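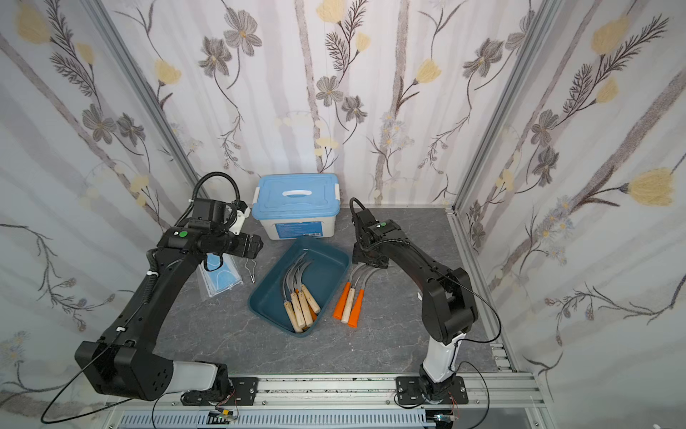

Clearing the back slope before winter

We bought the place outside Hanlow in spring and ignored the back slope until October. By then the grass was chest high and full of bramble. A brush cutter was no good to me because the ground is steep and there are old fence wires in it, so I did the whole thing with a sickle.

I had never used one before. The first morning I swung it like a tennis racket and got nowhere. What works is to take a handful of stems, hold them tight well above the cut, and pull the blade toward you low to the ground. Wear a thick glove on the holding hand. I nicked my thumb on day two and learned that.

The grass was dry and threw up a lot of dust and seed. After an hour I was sneezing, so I started wearing a face mask. It helped.

Sharpening took more time than I expected. I stop every 30 minutes and run a stone along the edge. The hardware store in Cuken sells a small one for 12 dollars and it has held up fine.

The strip along the Sheehan road is done, 50 feet of it, down to the ditch. I piled the cuttings under the walnut and they have already sunk by half. The bramble roots are still in there and will need digging out.

Next is the lower corner by the pump house. Somebody left a roll of wire down there, and I want it out before the ground freezes.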